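Re: [refurb-auto] Anyone using the Plelen gripper for desktop teardown?
From: Griet Dekker
Date: Thursday, April 3, 2025

Hi all,

Martin asked last week:

> We strip down a lot of old office desktops and are thinking about the
> Plelen kit for the fiddly part of the job. The brochure is lovely but
> says nothing about working inside a case. Does it fit? Does it need a
> full-time programmer standing over it? And is the wrist camera any
> use, or should we budget for a better one?

We've had one on the bench at Anstead since September, so I can answer most of this, and I'm happy to because I like it a great deal. For anyone keeping score, it was £3,437 with the wrist camera and the standard fingers. The arm was extra, but we already had one from the Humphreys line.

Does it fit? In a full-size tower, yes, with more room than I expected once the case is on its side and the cover is off. The best part for us is the wrist camera, as you see the job from where the fingers are. We do a lot of Dells and this is the sort of view you'd be working from:
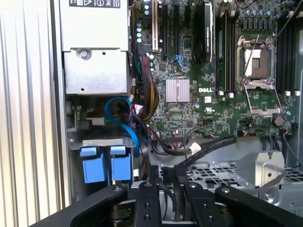
We keep the first pass dull on purpose. Expansion cards, then drives, then anything on a latch. The socket and everything near it stays a human job here, and I'd say the same to anyone starting out. Bent pins are a miserable way to lose a board that somebody would have bought.

Cables are the weak spot. A stiff SATA lead it will take hold of quite happily, but thin power wires flop about and the fingers tend to nudge them along instead of gripping them. Priltlow sell a set of narrow fingertips that are meant to help with this. I've got some on order and will report back, with luck before Martin has to spend any money!

On programming: no, you don't need somebody full time. I'm no programmer and I had it doing simple picks by the end of the second day. You move the arm by hand to where you want it, save the point, and build up the job as a list. The editor is a bit plain (undo only goes back one step, which caught me out more than once) but it's quick and it hasn't crashed on me. Different models of case do need their own lists, so if your desktops come in as a mixed heap you'll spend longer on that than on anything else. We sort ours by model first and run them in batches.

The drive bay is where you need to think about angle. Coming straight down, the outer fingers can catch the edge of the sheet metal before the tips get anywhere useful, so we tip the wrist over and go in sideways:
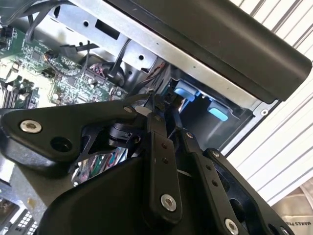 It took me a good while to get that approach right, and I'd save the wrist angle as its own point, so you can use it again on the next model. Slow the last 52 mm right down as well. There's a speed setting for each step and it's well worth the bother.

As for wear, our counter stood at 983 jobs this morning and the only thing I've replaced is one screw that worked itself loose. The manual says to check them all every 300 jobs. I now do it every Monday with a cup of tea.

Camera: keep the one it comes with. It's small and the picture goes a bit dark down in the bays, but a cheap lamp clamped to the bench sorted that.

Martin, if you want to bring one of your cases over and try it, just shout. I can send my saved lists to anyone who wants them too, they're only text files.

Griet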